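Workshop notebook, digital reconstruction section
Entry of Aug 21, 2026

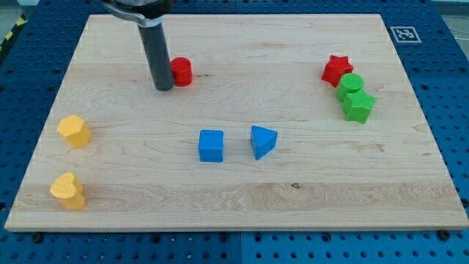

Coloured wooden blocks on a maple board.

Subject: reconstruction of the Tandari printing house, as it stood in the years when the strike newspaper was produced there. Work on the ground floor continued throughout the day.

The street front is now complete up to the cornice. The shop sign has been redrawn from the Sallino negative, which is sharper than the print used in May. The earlier version gave the lettering too much weight and placed the door lamp on the wrong side. Both errors have been corrected in the master file, and the old layer has been kept under its former name for reference.

The composing room remains the difficult part. The Poduval plan shows three windows on the courtyard side, whereas the insurance survey shows two and a blocked opening. Ajith Kulkarni has compared the plan with the surviving wall and favours the survey. The model will follow him for the present. The blocked opening should be modelled as a shallow recess with plain render, and the change entered in the sources table before anything further is built on it.

Posters. Of the sheets transcribed so far, eight are legible enough to be placed on the walls at full size. The remainder are to be shown as torn or overpasted paper, without invented wording. Colleagues are reminded that any text which cannot be read in the original is to be left blank in the texture. Item 1243 in the scans folder is a later reprint and must not be used, although its colours are attractive.

Figures in the interior. It was agreed to keep them pale and without detailed faces. The present setting is too faint against the whitewashed wall and disappears entirely when seen from the stairs. A test with a darker outline looked heavy. A second test, with the wall lowered in tone, was better and will be repeated once the lamps are in place.

Rendering. The Varkex station stopped twice on the stairwell sequence, both times at frame 500. The handrail mesh is suspected - it was imported from the older model and has doubled faces. To be cleaned and run again overnight.

Outstanding: courtyard paving, gas brackets, spelling of the foreman's name on the door plate (two forms in the wage book).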